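Accueil | Jeux de données | Matériel | Annotations | Contact

# Tredport-Évier – fiche du jeu de données

Version courante : 1.3. Responsable de la collecte : Aranka Hegedűs. Responsable des annotations : Etelka Szénási.

## Résumé

Tredport-Évier regroupe 1377 épisodes de téléopération bimanuelle enregistrés sur un plan de travail de cuisine. Il est destiné à l'apprentissage par imitation de tâches courtes de vaisselle : saisir, soulever, transférer, déposer. Les épisodes ont été collectés sur le poste de Clelthorpe par 17 opérateurs, avec une consigne écrite par épisode.

Le jeu complète Tredport-Table, qui ne comportait que des surfaces planes. L'ajout d'un bac impose aux trajectoires une contrainte de hauteur que les politiques entraînées sur la première série ne respectaient pas.

## Poste de collecte 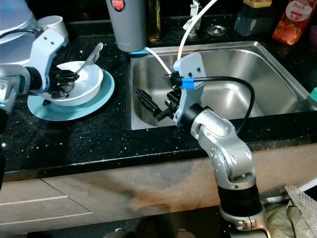 Les deux bras sont commandés indépendamment, sans synchronisation imposée entre la gauche et la droite. Chaque flux articulaire est échantillonné à sa propre cadence puis recalé sur l'horloge de la vue de tête. Le bras droit porte en outre un petit module caméra noir, maintenu sur le support du poignet par une bande bleue ; son câble part en boucle vers l'extérieur et entre par moments dans le champ de la vue de tête. Nous n'avons ni masqué ni retouché ces occultations. Un modèle entraîné sur la seule vue de tête doit donc les tolérer.

Le décor n'est pas normalisé. Les objets posés au fond du plan de travail (bouteilles, gobelet gris, vaisselle blanche) font office de distracteurs et ne sont jamais cités dans les consignes.

## Répartition

- entraînement : 1000 épisodes
- validation et test : le reste, découpé par opérateur
- durée maximale d'un épisode : 400 pas de commande

Aucun opérateur n'apparaît dans deux partitions. Le découpage aléatoire de la version 1.0 est retiré, il surestimait nettement le taux de réussite.

## Format

Un répertoire par épisode :

- `etat.parquet` – positions articulaires, ouverture des pinces, horodatage
- `tete.mp4` – vue de tête
- `poignet_d.mp4` – vue du poignet droit
- `consigne.txt` – une phrase, en français
- `segments.json` – bornes et étiquettes des sous-tâches

Les angles sont en radians. L'ouverture des pinces est normalisée entre 0 (fermée) et 1 (ouverte). Les valeurs manquantes sont codées NaN et ne sont pas interpolées.

## Annotation des sous-tâches

Les segments sont posés à la main, sur la vue de tête. Une saisie commence à l'image où les deux doigts touchent l'objet. Les étiquettes sont attribuées par bras : pour une même image, le bras gauche peut être en `tenir_assiette` (assiette bleu clair serrée par le bord, inclinée au-dessus du plan) et le bras droit en `tenir_manche`. Lorsque l'objet tenu n'est pas identifiable sur l'image, l'étiquette reste générique et le champ `objet` est vide. 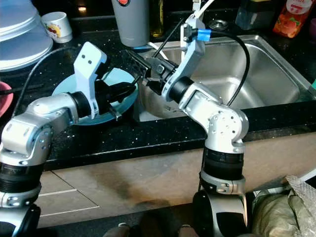
## Contrôle qualité

Un épisode est rejeté dans les cas suivants :

- perte d'un flux vidéo pendant plus d'une seconde
- consigne ne correspondant pas à l'objet manipulé
- reprise manuelle d'un objet par l'opérateur en cours d'enregistrement

Les échecs de saisie sont conservés, avec `reussite: false`. Ils sont utiles à l'apprentissage d'un détecteur d'échec – ne pas les inclure dans un clonage de comportement sans filtrage.

Les relectures ont lieu le jeudi. En cas de désaccord entre annotateurs, la borne la plus tardive est retenue.

## Limites connues

Une seule cuisine, un seul revêtement de plan de travail, en pierre noire mouchetée. Le fond sombre facilite la segmentation de la vaisselle claire et pénalise celle des doigts de pince, noirs eux aussi. Les surfaces métalliques du bac produisent des reflets qui perturbent l'estimation de profondeur monoculaire. Les petits couverts sont sous-représentés ; la cuillère en métal n'est présente que dans les séries C et D.

L'activité est fortement asymétrique : dans de nombreux segments, une seule pince travaille. Ces segments portent l'étiquette `attente` pour le bras inactif et peuvent être sous-échantillonnés à l'entraînement.

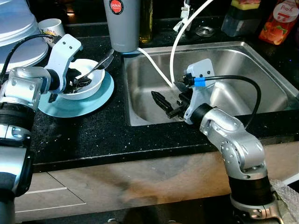 Figure 3 – Pince gauche sur la cuillère, dans le bol ; pince droite ouverte et vide au-dessus du bac.

## Chargement

`python charger.py --partition train --vues tete,poignet_d`

L'option `--sans-attente` retire les segments où les deux bras sont inactifs. Elle ne modifie pas les horodatages.

## Commentaires (3)

**Cho** – Les bornes de `segments.json` sont-elles inclusives ? J'obtiens un pas de trop par segment avec votre script.

**Etelka Szénási** – Début inclusif, fin exclusive. Le script est corrigé dans la branche principale.

**Ito** – Une vue du poignet gauche est-elle prévue ? Les saisies de bord d'assiette seraient plus faciles à apprendre avec.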